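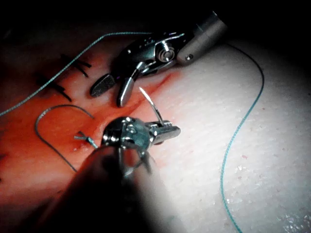 **FOR RELEASE: February 2018**

## Drotness and Truvisen to compare needle driver jaws and cameras for robotic suturing

Drotness, a maker of wristed surgical instruments, and the camera company Truvisen have begun a bench comparison of jaw designs and camera positions for robotic suturing. Results will go to instrument buyers and training centers in May.

The comparison covers 4 jaw designs and 2 camera positions, one at the instrument wrist and one fixed beside the workspace. Operators close an incision with interrupted stitches, using a curved needle and braided suture. The full plan calls for 185 closures by nine operators, all on the same controller, with its motion scaling left at one setting.

For each closure the team records the time per stitch, the number of times the needle is regrasped, and any turning of the needle in the jaws while it is being driven.

"Buyers ask us which jaw holds a needle best, and until now we have answered from catalog drawings," said Dexter Quintanilla, head of instrument testing at Drotness. "A textured face grips hard but can mark the thread. A smooth face is easier on the thread and may let the needle roll. We want numbers for both."
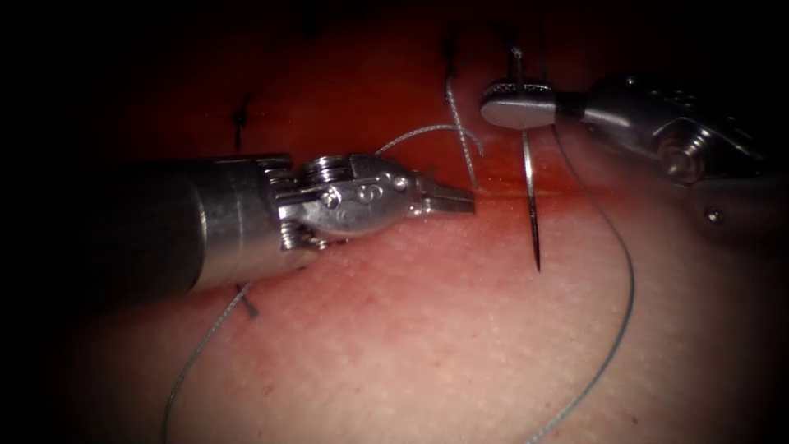

*Photo: Truvisen / Drotness*

Truvisen is supplying both cameras and the recording software. Video from the two views is saved on one clock, so a slipped needle seen from the wrist can be checked against the side view.

"The wrist camera gets close, but an instrument shaft can fill a good part of the picture," said Alaric Park, product manager at Truvisen. "The fixed camera stays put, and the operator has to work with whatever angle it was given. We expect people to disagree about which they prefer - that is fine, we are asking them to write it down."

Jaw wear is being tested separately. Each design will be opened and closed 2000 times under load on the Haddad bench controller, then inspected for changes in the gripping face and in cable tension.

The report will include the full timing tables and the settings used for each jaw. Training centers that want a copy can request one from the Drotness press office. Recordings will be available to centers that sign a data use agreement with Truvisen.

**Press contact:** Drotness Press Office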